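# The Spatula Hours

The pitch for household robots has become so familiar that you can say it along with the salesman. The machine watches people do a chore. It watches a few thousand times. Then it does the chore. Povilas Kalniņš, who runs data collection for a small outfit called Lavau, gives a version of the pitch himself, and he gives it with the face of a man reading out the terms of a phone contract.

"A few thousand is where you find out what you did wrong," he says.

Lavau collects examples and sells them to people who train models. No robot does the chore at this stage. A person does, holding a gripper in each hand, and the cables running back along the forearms carry off a record of every reach and pinch. The chore I came to see in March was called Droltine on the schedule, a name that meant nothing to me and, as far as I could learn, nothing to anyone else. It involves kitchen utensils and a rotating stand to hang them on.

The order was for 2,000 usable runs. Lavau had recorded 2,450 to get them. That leaves 450 on the floor, and I wanted to know what was in them. Fumbles, mostly, Kalniņš said. Missed hooks. A few where the operator sneezed. All of them were cut, so the model that learns from this work will have seen a great many people succeed and almost no one recover from a mistake. Kalniņš knows this is a problem. The customer wanted clean runs, and clean runs are what the customer is paying for.

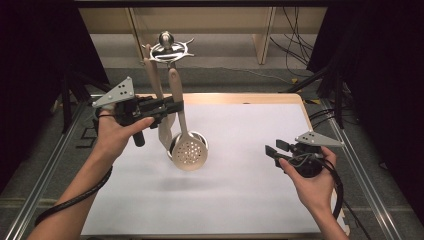 ## What a hook teaches

I tried it for most of a morning. Hanging a skimmer on a hook is something I have done all my adult life without a thought, and with the grippers on I was a toddler. You lose your wrists first. Then you lose any sense of how hard you are squeezing. By the tenth run I had picked up a set of tricks that had nothing to do with kitchens: hold the elbow out, come in low, wait.

This is my first complaint about the whole business. The pitch says the system learns from people. What it learns from is people who have been slowed down and retrained to move like the equipment. The operators at Lavau are very good at it. They have become good at something no cook has ever done.

Kalniņš disagrees, and his answer deserves space. The robot will have the same kind of fingers, he says, so the bare human hand is the wrong teacher. Better to have a person solve the problem with the robot's tools than to film a chef and hope. It's a fair point. It also shrinks the claim a good deal, from "learns how people do things" to "copies how Lavau does things."

The sets get swapped to keep the model from falling in love with one spoon. Some have wooden handles, some are all beige. The table stays where it is, and so does the white sheet on top of it. When I asked how often they work in a real kitchen, Kalniņš said there had been talk of it. 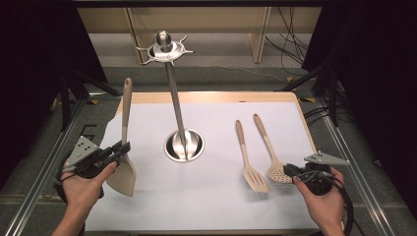
*A solid turner in the left gripper, with a slotted turner and a skimmer still on the paper.*

Talk is the currency here. Lebrun, a rival with a larger sales staff, promises "general kitchen skill" from sets of this kind. I asked for a test in which its model met a stand it had never seen, and was sent a brochure. Flesico, which makes software for sorting the recordings, was more forthcoming. Its people told me that buyers ask first about the number of runs, second about price, and seldom about anything else.
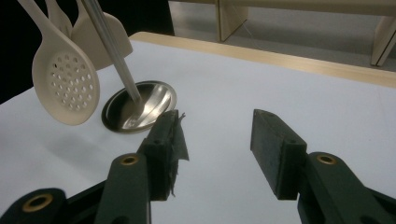 The number of runs is the wrong thing to ask about. I would rather know how much one run differs from the next, and in which ways, and who decided. A camera on the gripper itself records things the order form never mentions. The pad on one finger has a flap of torn dark tape hanging off it, with loose threads curling up, while the other is only a little worn. Does a model trained on that view learn the skimmer, or does it learn the tape? Put on fresh pads and perhaps nothing changes. Perhaps the success rate drops by half. I asked whether anyone had checked. Kalniņš wrote the question down, which was more than Lebrun did.

He expects the next order to be bigger. The customer hasn't said what the first one did for its robot, and Lavau's contract gives it no right to find out. When I left, the operators were going back in for another 35 runs before lunch.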